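Summer Supper Swap Returns to Irnetwood

Well, we made it to the end of June, and the peaches are coming in, which around here can only mean it's time to talk about the Supper Swap! If you're new to Irnetwood, the idea is an easy one. You cook a big batch of something you already make well, divide it into family-size portions, and go home with everybody else's cooking in your cooler. Last year we traded 932 portions between spring and September, and nearly 30 households took part at least once (some of you came every single time, and your freezers must be a sight).

We'll be in the Misora Room again, with doors open at 10 and trading finished by 2. Please label every container with the dish, the day you cooked it, and anything a neighbor with allergies would want to know — nuts, milk, eggs, shellfish and so on. Masking tape and a marker work just fine.
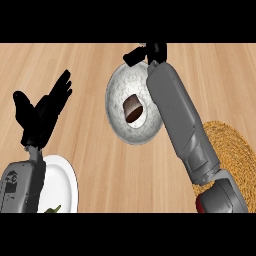 Kitchen things on a wooden tabletop.

A word about soups, as we had a few sad leaks last summer on the drive home down Trornier Road. Freeze them flat in bags the night before and they'll travel like books on a shelf. Casseroles do best cooled all the way before the lid goes on. And if you're bringing the green chile stew again, you know who you are, please make extra!

Sign-up sheets are by the front desk.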